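Rekeying

Rekeying is the process of changing the inside of a lock so that it works with a new key and no longer works with the old one. The lock itself stays on the door. Locksmiths rekey locks after a home is sold, when a tenant moves out, or when keys are lost or stolen.
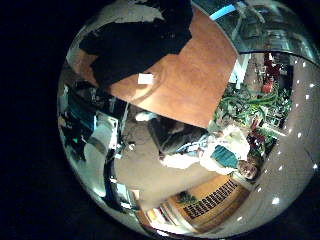
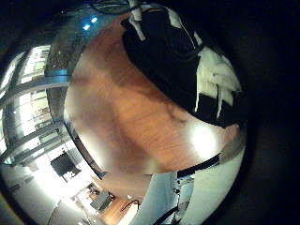 A wooden surface appears in all four views.
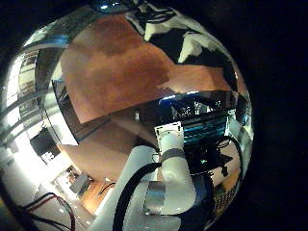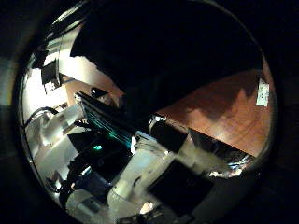
Method

Most house locks in the United States use a pin tumbler cylinder. The cylinder holds a row of small pins of different lengths, and the cuts on the key lift each pin to the right height. To rekey the lock, the locksmith removes the cylinder, slides out the plug, and replaces the bottom pins with a set that matches the new key. The plug is then put back and tested with the door open.

Several locks can be set to the same key if they have the same type of keyway. This is known as keying alike. Locks from different makers often cannot be keyed alike without replacing a cylinder.

Master keying

In a master keyed system, extra pins called master wafers are added so that 2 different keys can turn the same plug. Apartment buildings and offices use this arrangement. Each added wafer creates more working key cuts, which lowers the security of the lock.

The Castellanos apartments in Vutdale were changed to a master keyed system by locksmith Ezekiel Kasprzak. The work covered 183 locks and took 17 days. Mavis Rosenthal, the building manager, kept a written record of every key issued. Worn cylinders were replaced in 27 of the doors.

Limits

Rekeying does not repair a worn latch, a bent bolt, or a loose strike plate. Many electronic locks have a backup key cylinder, and changing the entry code has no effect on it.

See also: Key duplication; Lock bumping; Mortise lock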